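2021-09-21
Arm bench, back corner of the shop. Written up by me, corrected in the margins by Shuk-fan, who has opinions about my handwriting.

Picking up where the last entry trailed off. The real arm is still waiting on its replacement wrist cable, which Clivier swears has shipped. Clivier also swore that in May. So all the work this week is in the simulator, where cables never fail and I can break the arm as often as I like without Dinesh hearing it from the other end of the building.

State of the sim: run 1471 is the last one on the old contact settings. Everything after that uses the softer fingertips Farzana measured by squashing our printed ones on the kitchen scale. Her numbers are in the shared folder under "squash". Please don't rename it, two scripts now depend on that word.

The task hasn't changed. Hold the red stick by one end, bring the other end down near the gray folded piece, and don't hit anything expensive. Letay wants this to become the little sorting station for the Vetivwood offcuts eventually. I want it to become something that doesn't drag its fingers across the table like a bored kid with a fork.

Changes made today:
- Dropped the approach speed near the tabletop to 63 percent of what it was. It looks timid. Timid is fine.
- Turned gripper self-collision back on. Arif had switched it off "for a minute" and then went on vacation.
- Moved the stick's grasp point closer to its top end, so there is more of it hanging below the fingers.
- Fixed the units on the table height. I will not be saying what they were before.

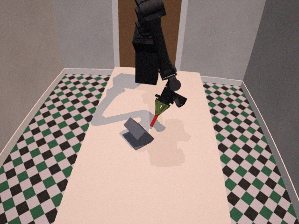
Why keep running this in simulation when the real arm only needs a cable?

The cable gets us a moving arm, and the grasp settings still have to come from somewhere. A bad setting in the sim costs a restart, and the same setting on the bench costs a set of printed fingers and an afternoon of sanding. Once the cable is in, we load whatever survived and begin at low speed with a hand on the stop button.

Back to the log. With the new grasp point the stick tilts more than I'd like when the wrist turns. I blamed friction, because I always blame friction, and spent the morning on it. Shuk-fan then pointed out that the stick's center of mass was still set for the previous stick, which was shorter and had a washer on it. Put in the right value and most of the tilt went away. What's left I am going to call friction until somebody stops me.

[S.T. in margin: it's the wrist offset. Look at the wrist offset.]

Started a long batch before lunch, 2060 tries with the start pose jittered each time. It quit partway through with a full disk. The disk was full of my saved replays from the last long batch, which I had kept in case they came in handy. They've been deleted and did not come in handy. Batch restarted, should be done by morning unless someone unplugs the gray computer to run the shop vac. The outlet has a note on it now. The last note was used to level the drill press.

Other odds and ends:

Nanayakkara called about the aluminum plate for the real base. They can cut it but want the drawing with the hole sizes in one system of measurement. Fair. Dinesh is redoing it.

The Kosaveo controller firmware has an update. I am not installing it. If anybody installs it while I'm out, write down the old version first, and also hide.

Spare fingers: 2 sets left, one of them a bit warped. Letay says she can print more once the nozzle is cleared.

To do next:
- Check the wrist offset (fine, Shuk-fan)
- Read the batch results before changing anything else
- Get a tracking number out of Clivier
- Move replays to the external drive, with a limit this time
- Ask Arif what else was off "for a minute"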